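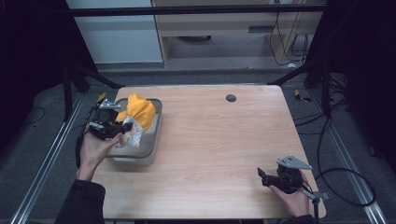 布類の一時置きに使っている半透明のケース。奥側にオレンジがかった黄色の布と白い柄物の布。

半透明ケースひとつで布類を仕分ける手順

2024年8月12日（月曜日）
文：サンティノ・カブラル

台所のふきん、ランチョンマット、ハンカチ、余り布。家の中の小さな布は、洗ってたたんだあとの行き先がはっきりしないまま、椅子の背や棚の端にたまっていきます。この記事では、ふたのないプラスチックケースをひとつ使い、たまった布を机の上で仕分けて引き出しや棚に戻すまでの手順をまとめます。

うちでは月に一度、昼食のあとにやっています。慣れれば37分ほどあれば、といった言い方をしたいところですが、量によって変わるので時間の目安は書きません。途中でやめても困らない順番にしてあります。

用意するもの

・半透明のプラスチックケース　1個
・天板の空いた机
・紙袋　1枚
・マスキングテープと油性ペン
・粘着クリーナー
・裁ちばさみ（傷んだ布を切る場合）

ケースは長方形で、ふちに厚みのあるものが持ちやすいです。色は半透明をすすめます。底に小さなハンカチが一枚残っていても横から気づきます。濃い色のケースを使っていたころは、底に靴下の片方が入ったまま一月を越したことがありました。

引き出しの中に仕切りを入れたい人は、先に内寸を測っておいてください。うちの引き出しは深さ19センチで、ふきんを立てて入れるとちょうど収まります。これより浅い場合は、三つ折りではなく四つ折りにして高さを下げます。

手順1　机の上を空ける

机の上のものを全部どけて、乾いた布で天板を拭きます。配線用の丸い穴がある机では、穴のまわりにほこりがたまりやすいので、そこも拭いておきます。

ケースは机の左寄りに、長い辺が手前から奥に向かうように置きます。横向きに置くと、右側のたたむ場所が狭くなります。利き手が左の人は右寄りに置いてください。

手順2　布を集めてケースに入れる

家の中を一周して、行き先の決まっていない布をケースに入れます。このときはたたみません。丸まったままで構わないので、奥のほうから入れていき、手前は空けておきます。

ケースがいっぱいになったら、そこで集めるのをやめます。残りは次の回に回します。以前はかごを三つ並べて家中の布を一度に集めていましたが、夕方になっても机が片づかず、夕食を床で食べることになりました。一回にケース一杯、と決めてからは続いています。

湿っている布は入れないでください。さわって冷たく感じるものは、先に物干しに戻します。

手順3　一枚ずつ出して広げる

上にある布から順に取り出します。大きい布と小さい布が重なっているときは、小さいほうの端をつまんで、横に引き出します。真上に引くと大きい布まで一緒についてきて、せっかく端に寄せたものが崩れます。

薄い柄物の布は、角を見つけてから持ち上げると早く広がります。角が見つからないときは、布の中ほどをつまんで一度持ち上げ、垂れた先を反対の手で取ります。

広げたら表と裏を見ます。確認するのは次の4点です。

・しみ
・穴、ほつれ
・糸くずや髪の毛
・洗濯表示のタグが残っているか

糸くずは粘着クリーナーで取ります。起毛した布には使わず、手で払ってください。

手順4　三つに分ける

確認した布を、机の右側で三つの山に分けます。

使う布。しみや穴がなく、この三か月に一度でも使ったものです。迷ったらこちらに入れて、次の回にもう一度考えます。

掃除用に回す布。しみが落ちないもの、端がほつれたものです。綿のものだけにします。化学繊維の布は水を吸わないので、掃除用にしても結局使いません。

手放す布。紙袋に入れます。もらいもので袋から出していない手ぬぐいなどは、ここに入ることが多いです。

三つの山は、手前から奥へ一列に並べると混ざりません。うちでは机にマスキングテープを短く貼り、「使う」「掃除」「手放す」と書いています。終わったらはがします。

手順5　たたむ

使う布だけをたたみます。形がそろっていなくても、幅がそろっていれば引き出しに入ります。

1　布を広げ、長い辺を手前にする。
2　左右から中央に向かって折り、三つ折りにする。
3　手前から奥へ半分に折る。
4　厚みがある布はここで終わり。薄い布はもう一度折る。

厚手の布は、折るたびに手のひらで空気を抜きます。ふくらんだまま立てると、引き出しを閉めるときに上が引っかかります。

テーブルクロスのような大きな布は、机の上だけでたたもうとせず、二人で端を持つか、床に広げてください。アイロンをかけるなら、たたむ前にまとめてかけます。温度は洗濯表示に従います。

手順6　掃除用の布を切る

綿のふきんは半分か四分の一に切ります。裁ちばさみがなければ、端に切り込みを入れて手で裂いても構いません。ただし糸くずがかなり出ます。ごみ箱の上でやってください。

切ったものは流しの下の空き箱に入れています。箱がいっぱいのときは切らずに捨てます。

手順7　空になったケースで運ぶ

ケースの中が空になったら、底に残った糸くずを拭き取り、たたんだ布を入れて引き出しや棚まで運びます。集めるときと同じケースなので、入りきらないということはまずありません。

引き出しには、よく使うものを手前に入れます。ハンカチは洗面所、ふきんは台所、余り布は裁縫箱の横、というように、使う部屋ごとに分けてしまいます。

ケースに名札をつけたい場合は、手前の側面の、ふちのすぐ下に貼ると棚に置いたときに読めます。ふちに貼ったテープは、持ち運ぶうちにはがれてきます。

うまくいかないとき

布がすべってたたみにくい。サテンや裏地用の布は、下に綿のタオルを一枚敷くと動かなくなります。

たたんでも引き出しの中で倒れる。枚数が少ないのが原因です。ブックエンドを一つ入れるか、空いたところに紙箱を入れてください。

ケースにたまる速さに片づけが追いつかない。布の枚数が多すぎます。ふきんは一週間に使う枚数に予備を二枚足したくらいで足ります。

ケースににおいが移った。薄めた台所用洗剤で洗い、ふちの裏側もよくすすいで、日陰で乾かします。

追記：ケースのメーカーを尋ねるメールをいただきました。引っ越しのときに譲り受けたもので、買った店がわかりません。同じくらいの大きさなら、どれでも同じようにできます。

コメント

もも缶
横に引き出す、を試しました。今まで真上に引っぱって毎回ぐちゃぐちゃにしていました。

ヨゼフィーナ・ムリン
わたしは布を集める段階でもう大きさ別に入れています。二度手間にならなくていいですよ。ケースは二ついりますが。

北側の部屋
アイロンはどのタイミングですか。たたんでからだと折り目がつきますよね。

サンティノ・カブラル
＞北側の部屋さん
手順5の終わりに書きましたが、たたむ前です。わかりにくい場所ですみません。うちはふきんにはかけていません。

tansu80
うちの引き出しは深さ12センチしかなく、四つ折りでも立ちませんでした。寝かせて重ねています。

もも缶
余り布の行き先で止まっています。裁縫箱がない家はどこに入れたらいいんでしょう。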